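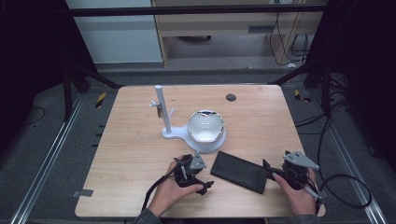 How do you look after a pale wooden tabletop that gets used every day?
Dust it dry, wipe it with a cloth that is barely damp, dry it straight away, and keep hard and rough-bottomed things from being dragged over it. Small marks can usually be left alone or softened by hand, provided you know what sort of finish you have.

Caring for a light wood tabletop (and the bits and pieces that live on it)
By Tarek Ghanem
16 January 2018

I've had a soft spot for blond timber ever since my aunt let me do my homework at her kitchen table, which she wiped down every night with a folded tea towel and a good deal of muttering. Pale wood is lovely to live with. It makes a small room feel bigger and it's kind to the eyes on a grey morning, but it does show every crumb, every ring and every speck of dirt, and so a lot of people end up either scrubbing it far too hard or giving up and throwing a cloth over it. There's a comfortable spot somewhere between the two, and it only takes a few minutes a week once you're in the swing of it.

What you'll need

Two soft cotton cloths, one for damp and one for dry (old T-shirts are perfect, just cut the seams off)
A bowl of lukewarm water
A drop of mild dish soap
A soft brush or a clean, dry paintbrush
A small torch, or a lamp you can move about
Felt pads, the stick-on kind

I buy Skadwood felt pads in packs of 28, and a pack has lasted me a good long while, but any thick felt will do. Skip the thin foam ones if you can. They squash flat and then the glue creeps out the sides and you've got a new problem.

Step one: clear it properly

I know, I know, everyone says this. But I mean everything off, including the things you've stopped noticing. Bowls, stands, your wallet or phone case, the mail. Lift each thing straight up and put it down somewhere else. Most of the fine scratches I've seen on desks came from a dish or a heavy base being slid a few inches to make room for a cup of tea, with a bit of grit caught underneath.

While you have things in your hands, turn them over. Ceramic bowls are the worst offenders. The glaze often stops short at the foot, and the bare ring of clay there can be as rough as sandpaper. Run a fingertip around it. If it catches your skin, it'll catch your table too, so pop three or four little felt dots on it. Do the same with any stand or lamp with a heavy base, and have a look at rubber feet as well. Some rubber leaves a yellowish shadow on a pale finish after a long stay in one place.

Flat black things deserve a word of their own – wallets, pouches, phone cases and so on. Dark dye can rub off onto light wood, especially if the thing has been in a damp pocket. I wipe mine with a white cloth first, and if the cloth picks up colour, that one doesn't get to live on the table.

Step two: dust before you wet anything

Go over the whole top with the dry cloth, following the grain from one side to the other, and don't press. Use the brush around cable holes and along joins, where dust likes to pack itself in. If you go in with water first, all that dust turns to a thin grey paste and you'll spend the next while chasing it around.

Step three: the damp wipe

Put the drop of soap in the bowl of water, dip the cloth, and wring it out. Then wring it out again, harder than you think is sensible. It should feel cool against your wrist without leaving a wet patch. Work in strips along the grain, a section at a time, and come along behind with the dry cloth before the surface has had a chance to drink anything.

Give it 10 minutes of fresh air before you put anything back. Have a cuppa. Put the felt pads on while you wait, if you haven't already.

Step four: look at it from the side

Now get the torch or the lamp and hold it low, so the light skims across. This is my favourite part, to be truthful, and I'd do it even if it had no use at all. 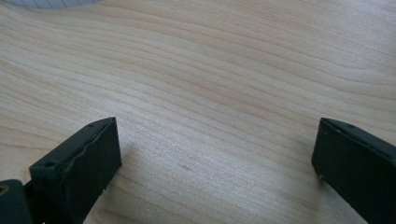

Move the light slowly from one end to the other and keep your eye near the level of the tabletop. A broad shine can hide a fair bit, so if there's glare in the middle, step to one side and look again. You're hunting for three different things, and they want different treatment.

Smudges sit on top of the finish. Breathe on the spot and rub it gently with the dry cloth, and very often it'll simply go. If it doesn't, try a corner of the damp cloth, then dry it.

Stains have gone in. They feel perfectly smooth under your finger but they won't shift. Leave these be for a week or so before you do anything bold, and if you can't bear it, test whatever you plan to use on the underside of the table first.

Nicks you can feel with a fingernail. A tiny dark one is usually just a dent or a chip that has filled up with dirt. Clean it out with a wooden toothpick and a dab of soapy water on a cotton bud, dry it well, and look again the next day. You may find it's so much paler that you're happy to leave it. If not, a wax filler stick in a matching shade will do nicely. I keep a Tela stick in the colour they call number 9, which is a warm honey and suits most blond tops, though do check yours in daylight before you commit. Rub it in across the nick, scrape off the extra with the edge of an old loyalty card, and buff along the grain.

A word about sanding: please don't, at least until you know what you've got. Plenty of pale tabletops have only a thin skin of real wood on them, and some are a printed pattern under a clear coat. You can't put either of those back once you've gone through. Peek at the edges and the underside. If the grain on the top carries on down over the end, you've got solid timber and a bit more room to play. If it stops dead at a strip of edging, treat it gently.

Step five: putting things back

Lift and lower, same as before. I like to shift the everyday things a hand's width from where they were, so the light reaches all of the wood evenly. Pale timber changes colour as it ages, and a bowl that has sat in one place all summer can leave a ghost of itself behind. June is when I do my big shuffle, and I give the whole desk a quarter turn if the room allows.

Small things like keys and coins do better in a bowl than loose on the wood. Choose one wide enough to drop things into without aiming, and see that it sits steady, especially if it's up on a stand or has an uneven rim. Cables should hang free of the edge where they can. The metal plugs are what do the damage, and I've a neat row of little crescents on my old desk from the Skustgate days to prove it.

How often?

Dry dust twice a week if you're keen, once if you're not. The damp wipe I do when the top starts to feel a little tacky under my wrists. The lamp and the nick-hunting take me 12 minutes every couple of months, with the radio on.

If you've got an oiled top, the damp wipe is the same but you'll want to feed it now and then as well, and the oil maker's tin will tell you how long to leave between coats. Put the oily rags outside, laid flat and well apart, until they've dried stiff. Bunched-up rags can heat up and catch fire, so don't leave them in a heap or toss them in the bin while they're fresh.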